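# pouring water, hand guiding vs remote: which one do you record with?

bottle held flat over the table, glass still empty

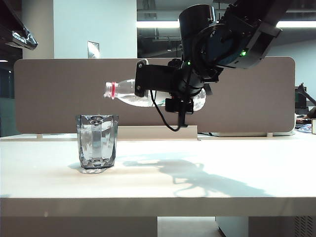 **mossbracket** wrote:

ok so trying to teach the arm to pour. bottle in the gripper, glass on the table, thats the whole task. Been at it since November and I have 32 demos I would call good.

Question is how to record them. Two ways I can do it here:

- grab the arm and walk it through by hand (gravity comp on, record joints)
- drive it with the Layug handset from the next desk

By hand is quicker to learn. But my pours come out jerky, esp. the last bit of the tilt where I'm fighting the wrist. Remote is smooth and slow and I overshoot the glass half the time bc I cant judge depth.

Which would you feed to the policy? Not mixing them unless someone tells me its fine.

---

**tallowgate** wrote:

By hand. Always by hand for pouring. You feel where the weight goes when the water runs to the neck. With a handset you get nothing back, you're just staring at it.

Jerky is fixable, filter the joint traces after. Overshoot isn't fixable, thats bad data.

---

**Younes Soliman** wrote:

Disagree with tallowgate, sorry.

If there's a fixed camera in your inputs then by hand means your arm and half your shoulder are in every single training clip. Then you run it and no human there. Policy gets confused, or worse, learns to wait for the sleeve. Had this on a Stondance setup, 4 weeks of demos, threw out nearly all of it.

Remote. Slow is ok. You get better after the first couple of evenings.

---

**tallowgate** wrote:

> learns to wait for the sleeve

lol ok. But you can replay. Record by hand, step back, play the joints, record the camera on the playback. No sleeve.

---

**Younes Soliman** wrote:

For a box, sure. For water? On replay the fill is different, slosh is different, glass is 2 mm off where it was. Your nice demo is now a demo of missing. I've mopped enough of those

---

**mossbracket** wrote:

yeah camera is fixed and yes it's in the inputs. didnt think about the sleeve thing. crap

I did try replay on a few. Rim hits were ok if I put the glass back on a tape mark but then all the demos have the glass in the same spot, so whats the point

---

**pinwheel_dan** wrote:

Different question. Is that loose loop of cable under the gripper always there? Looks like it could drag when you roll the wrist. Before you argue hand vs remote I'd tie that down, it'll snag the glass one day and you'll blame the demos.

Also a faceted clear glass + a clear bottle is about the meanest pair you could pick for vision. Put a strip of tape on the glass at least.

---

**mossbracket** wrote:

cable: fair. will clip it up along the arm

tape on glass: no, want it to work on plain glasses. thats sort of the point of the project

---

**pinwheel_dan** wrote:

then start with tape and take it off later? get one thing working first

---

**hexley** wrote:

Going to be the boring one. Are you starting every demo from the same pose with the same fill? Bottle in the pic is part full. If you top it up to the same line each time then the policy learns one tilt angle and thats it. Vary the fill. Write the fill down per demo, you will want it later, trust me on this.

We did 729 pours at my last job (remote, Zumside leader arm) and the only thing that moved the numbers was mixing up fill level and glass position. Hand vs remote was noise.

---

**tallowgate** wrote:

A leader arm is not a handset tho. Leader arm is basically by hand, you're moving a real arm with real joints, it just isn't *the* arm. I'd put that on my side of the argument

---

**Younes Soliman** wrote:

It's remote. Operator is out of view. My side.

---

**hexley** wrote:

both of you can have it

mossbracket if you have any way to get a leader arm, get one. Even a small printed one with the same joint order. Handset for pouring is miserable, you want to roll the wrist while backing off a little to keep the mouth over the glass and thats two sticks and a button at the same time. With a leader its one motion.

---

**mossbracket** wrote:

no budget for a Zumside. There's the Ratska kit, anyone built one? joints match ours except the wrist is flipped

---

**pinwheel_dan** wrote:

Built one. Wrist flip is one sign in the config. The elbow is floppy out of the box, add a rubber band or it sags when you let go and the real arm follows it down. With a bottle in it. Ask me how I know

Set a joint speed limit on the follower too. Do this first.

---

**tallowgate** wrote:

+1 on the speed limit

Still think you should do a few by hand before any of that, just to find out what path the bottle mouth wants to take. Dont train on them. Just to learn it yourself

---

**Younes Soliman** wrote:

That I can agree with.

---

**mossbracket** wrote:

ok plan:

1. clip cable
2. handful by hand, not for training
3. Ratska leader, rubber band, speed limit
4. fill level written down every demo, glass moved every demo

keeping the old 32 in a seperate folder. hexley did you stop the recording when the water stopped or when the bottle was back upright?

---

**hexley** wrote:

Upright and held still for a second. If you cut it when the water stops, it never learns to tip back and you get a very full glass.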